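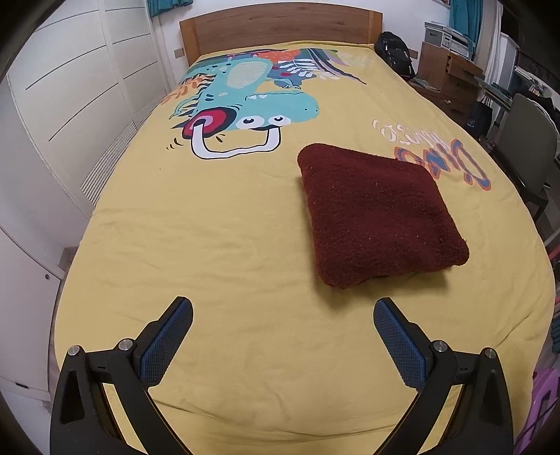 4. Evaluation of the Pomidbridge kit

4.1 Setup

The Pomidbridge kit is sold as a complete package for collecting demonstrations by hand: a gripper tool with a camera, spare finger pads, a charger and a license for the Jostau processing software. We bought one kit in February at the list price and used it as shipped. The vendor had no part in the tests.

We collected 3,618 demonstrations in 4 furnished homes. Tasks covered soft household goods, mainly cushions, towels and folded clothing. Operators had one practice session before recording began.

Figure 3 shows a cushion task on a bed. The two gripper arms are apart and point toward the dark red cushion, which lies on a yellow duvet cover. Both arms carry blue textured finger pads.

4.2 Results

Jostau rejected 210 demonstrations, most of them for lost tracking. Rejections were more common on plain bedding than on printed covers. The Vodel tool, which we tested earlier on the same tasks, had a higher rejection rate but was lighter, and operators preferred it for long sessions.

The finger pads held up well on fuzzy fabrics, although lint had to be brushed off between sessions. Replacement pads are sold only in sets, and our order took two weeks to arrive. The manual does not say when pads should be changed.

Figure 3. Cushion task recorded with the Pomidbridge gripper in a bedroom.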